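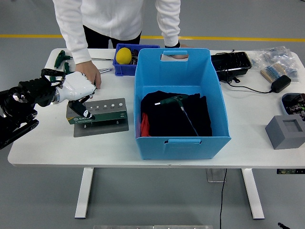

Research > Working Papers > Household Storage > Section 3

Print this page | E-mail this page

Search this site Go Advanced search

3. Where shared tools are kept

3.1 Setting and method

The second round of interviews took place in Planenthorpe in January, after the building survey described in Section 2. We spoke with adults in 73 households, all renting in blocks with a common storage room on the ground floor. Interviews were held in the home and lasted 25 minutes on average. Đorđević and Frerichs carried out the interviews, and Lenz coded the answers.

Each person was asked to name the last hand tool they had used, where they had found it, and where they had put it afterward. We did not ask to see the tool. Answers were sorted by storage type: fixed (a drawer, shelf or wall hook), movable (a bin, bag or box) and none.

3.2 Results

Movable storage was the most common answer for small tools such as hex keys and screwdrivers. Figure 3 shows a hex key with a green grip lying on folded black cloth in a light-blue plastic bin. Larger tools, mainly saws and drills, were more often kept in a fixed place.

In 16 households the tool had been borrowed from a neighbor. These tools were the hardest to place in our scheme. Several people kept them apart from their own – by the front door or on a windowsill – until they could be returned. Lenz first coded such places as "none," but after a second reading we moved them to a separate group, "waiting."

Length of stay made less difference than we expected. People who had moved in during the past year used bins slightly more than others, but the gap was small. Diekmann's earlier work in Taltness found a much wider one, though his sample included homeowners with garages.

Figure 3. Small hand tool in movable storage.

3.3 Limits

Answers relied on memory, and we had no way to check them. Households without a shared storage room were left out and are taken up in Section 4.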